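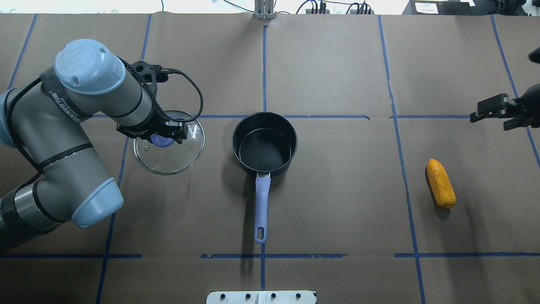 Glass Lid, Saucepan and Covered Table: Gallery

Plarkstead page, Stutdale kitchenware pages. Last edited 11/23/21.

The pictures on this page cover the lid and saucepan set kept at the Plarkstead bench, together with the table surface they are used on. Catalog number for the set is 972. The bench is covered in brown kraft paper and marked off with blue painter's tape. The same covering is used for the bowls, the cups and the small skillet, which have their own pages.

Lid

The picture at the top of the page belongs to this entry. Round, clear glass, domed, with a thin metal rim. The center knob is purple. A small metal vent sits in the glass a short way from the knob. The lid is held by the knob, just clear of the paper, and the tape lines can be read through the glass.

Notes on handling: lift by the knob only. The rim picks up paper dust and shows fingerprints, so wipe it with a dry cotton cloth before it goes back on the shelf. Do not stack other lids on top of it. If the knob turns in the hand, tighten the screw from the underside by hand, then a quarter turn more with a driver. Over-tightening can chip the glass around the hole. The shelf slot for this lid is 16, next to the two steel lids.

Table covering

Kraft paper comes from the Flelthorpe roll, 900 mm wide. Lay it with the curl facing down. One roll does not cover the full depth of the bench, so a second length is laid first at the back and overlapped by the front one. Smooth from the center outward and fold the excess under the edge.

Tape lines go on after the paper has been flat overnight. The cells are for placing items and are not a measuring grid. Some lines run at a slant and the cells differ in size. Short breaks and wrinkles in the tape are left alone until the next change of paper. Lifting a strip to straighten it tears the top layer of the kraft, and the torn patch then catches on the bottoms of pans. The next full change is planned for February.

Saucepan and lid, with corn

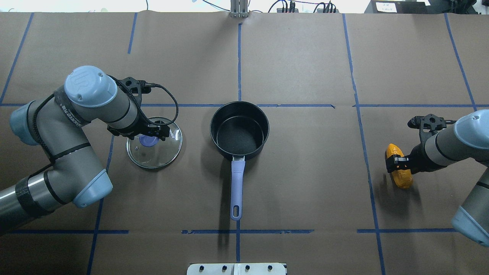
Black saucepan with speckled nonstick interior and lavender handle; glass lid to the left, yellow toy corn cob to the right.

The pan is open side up with the handle toward the front of the table. The handle ends in a rounded tip with an oval hole for hanging. A small silver bracket joins it to the pan at the rim. Check this joint for play whenever the pan is taken down. Use wood or silicone tools on the interior, and a soft sponge for washing.

The corn belongs to the Žukauskas play food box and goes back there after use. Its kernels have an orange tint that differs a little from the other cob in the box. Wipe with a damp cloth. Do not soak.

Related pages: Bowls and cups. Small skillet. Play food, box 2. Shelf plan, Plarkstead.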